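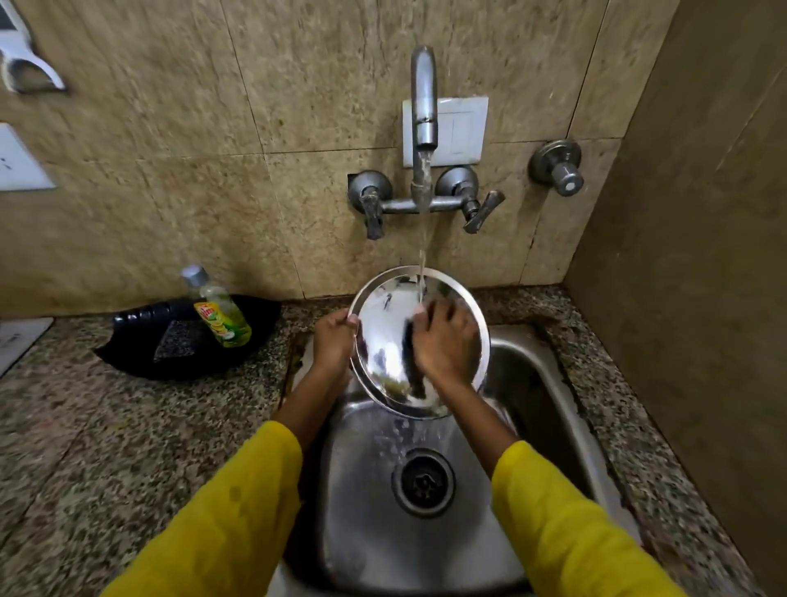 Greywater

Greywater (also spelled graywater or gray water) is wastewater from household fixtures other than toilets. Its main sources are showers, bathtubs, bathroom sinks and washing machines. Water from kitchen sinks and dishwashers is counted as greywater in some plumbing codes and left out in others; where it is left out, it is grouped with toilet waste or placed in a separate class called dark greywater. Wastewater that contains feces or urine is known as blackwater.

Greywater carries fewer disease-causing organisms than blackwater and much less nitrogen, most of which enters household wastewater through urine. It can therefore be treated on site with simpler equipment and used again for purposes that do not call for drinking-quality water, mainly garden irrigation and toilet flushing.

Contents
1 Terms
2 Composition
3 Collection
4 Treatment
5 Uses
6 Health and safety
7 Effects on soil and plants
8 Costs
9 Omodari district scheme
10 See also

Terms

The word covers both untreated water as it leaves the fixture and, loosely, the same water after treatment. Technical writing usually separates the two and uses "treated greywater" or "reclaimed greywater" for the second. Light greywater comes from showers, tubs and bathroom sinks. Laundry water is placed in this class by some authors and in the dark class by others, depending mostly on whether diapers are assumed to be in the load.

Greywater is distinct from rainwater and from stormwater, although the three may share a storage tank. Mixed systems are rated by their most polluted source.

Composition

The makeup of greywater varies more from one household to the next than that of combined sewage. It depends on the number and age of the residents, the cleaning products they buy and how much water they use; a home with low-flow fixtures produces less greywater, but with a higher concentration of everything in it.

Shower and bath water contains soap, shampoo, hair, skin particles, body oils and small amounts of fecal bacteria. Bathroom sink water adds toothpaste and shaving residue. Laundry water contains detergent, lint, dirt and sometimes bleach, and is often strongly alkaline during the wash cycle and nearly neutral during the rinse. Synthetic clothing also releases fibers that pass through coarse filters.

Kitchen water is the smallest stream by volume in most homes and the strongest by content. It holds food particles, grease and dish soap, and its load of organic matter per gallon can be several times that of shower water. Fats cool in the pipe and stick to the walls. Scraping plates before washing lowers the solids content, while a food waste disposer raises it sharply, and codes that allow kitchen water into a greywater system commonly bar it where a disposer is fitted.

The organic matter in greywater breaks down quickly. Bacteria use up the dissolved oxygen within a day or two at room temperature, after which sulfur compounds form and the water begins to smell. For this reason, untreated greywater is normally not stored for more than 24 hours.

Collection

Collection requires that greywater drains be kept apart from toilet drains up to the point of treatment. In new construction this is done with dual plumbing, in which two stacks run through the building side by side. The added pipe is cheap if it goes in before the walls are closed. In existing buildings the work depends on access. Homes with a crawl space or basement can often be converted from below, while homes built on a concrete slab usually allow only the laundry line to be diverted.

A diverter valve, normally a three-way valve, lets the user send the flow to the greywater system or back to the sewer. It is turned to the sewer side when bleach or dye is being used, during long periods of rain, and when someone in the home has an infectious illness. Most codes require the valve to be labeled and within reach without tools. A backwater valve is added downstream if the sewer connection is lower than the nearest street manhole.

Each fixture keeps its own trap and vent. Traps hold a small amount of water that blocks sewer gas, and the vent keeps that water from being siphoned away when the line drains. Omitting the vent on a diverted line is a common fault in owner-built systems.

Treatment

Systems range from none at all to full biological treatment with disinfection.

Direct systems send untreated water straight to the soil. The simplest is the laundry-to-landscape layout, in which the pump of the washing machine pushes water through flexible tubing to outlets buried in mulch. Branched drain systems work by gravity and split the flow at a series of fittings, each of which divides it in half. They have no filter and no pump and need a steady downward slope along their whole length.

Physical treatment removes solids by screening, settling or filtering through sand. Grease traps are placed ahead of the filter where kitchen water is included. A sand filter handles shower water well but clogs at the surface, and the top layer has to be raked or replaced from time to time.

Biological treatment lets bacteria consume the dissolved organic matter. Constructed wetlands pass the water through a lined bed of gravel planted with reeds or similar species; treatment takes place mostly on the film of bacteria coating the gravel, with the plants contributing less than their appearance suggests. Membrane bioreactors combine an aerated tank with a very fine membrane and produce clear water from a small footprint, at the price of steady power use and regular membrane cleaning.

Disinfection is the last step where people may come into contact with the water. Chlorine and ultraviolet light are the usual methods. Ultraviolet lamps work poorly in cloudy water and so depend on the steps before them, whereas chlorine leaves a residue that continues to act in the pipe.

Uses

Irrigation below the surface is the most widely allowed use. Sprinklers are generally banned for untreated greywater, as they produce fine droplets that can be inhaled. Fruit trees, shrubs and ornamental beds are considered suitable. Root crops and leafy vegetables eaten raw are not.

Toilet flushing matches the supply of greywater well, both being produced and needed every day in all seasons. It requires treatment and disinfection, a separate supply line to each tank, and an automatic top-up from the main supply with an air gap. Pipe color and tank labels are set by code to keep the line from being mistaken for drinking water.

Other uses include cooling tower makeup, vehicle washing and heat recovery. In the last of these the water is not reused; a heat exchanger wrapped around the drain warms the cold water on its way to the shower.

Health and safety

Recorded cases of illness traced to household greywater are rare, but monitoring is limited and the absence of reports is weak evidence. The main hazards are bacteria and viruses from bathing and laundry, and cross-connection between the greywater line and the drinking supply. Cross-connection is regarded as the more serious of the two because it can affect an entire building — or, where there is no backflow preventer, a neighborhood.

Standing greywater draws mosquitoes. Outlets are covered with mulch or soil, and the disposal area is sized so that water soaks in without pooling.

Effects on soil and plants

Sodium is the principal concern. It enters through powdered detergents, in which sodium salts serve as fillers, and in clay soils it causes particles to separate and seal the pores. Liquid detergents generally contain less. Boron, found in some laundry boosters, is toxic to many plants at low levels. Acid-loving species such as azaleas and blueberries do poorly under alkaline water.

Salts are flushed downward by rain, and soils in wet climates show little lasting change. In dry climates the irrigated zone is rotated, or fresh water is applied at intervals.

Costs

A laundry-to-landscape system costs little beyond tubing and fittings. Whole-building systems with dual plumbing, pumps and disinfection are much more expensive, and the payback period is set mainly by the local price of water and sewer service. Maintenance is often left out of published estimates. Filters that are not cleaned are the leading cause of abandoned systems.

Omodari district scheme

The Omodari scheme is a shared greywater network serving 609 apartments in the Dotgate section of the town. Shower and bathroom sink water is collected in three basement tanks, treated in a membrane plant supplied by Fliltetix and returned for toilet flushing. Kitchen drains were connected in the first building, Rawat Court, and taken off again after repeated grease blockages in the inlet screen.

A review by the engineers Seema Srivastava and Quang Thân found that 51 percent of service calls concerned the screens and 3 percent the membranes. Of the 149 households that answered the accompanying survey, most reported no difference in the toilets apart from a slight yellow tint in December, when the plant was running on a reduced cleaning schedule. The review recommended wider screens and a second settling chamber — the latter has not been built.

See also

Blackwater
Constructed wetland
Drain-water heat recovery
Dual piping
Rainwater harvesting
Septic tank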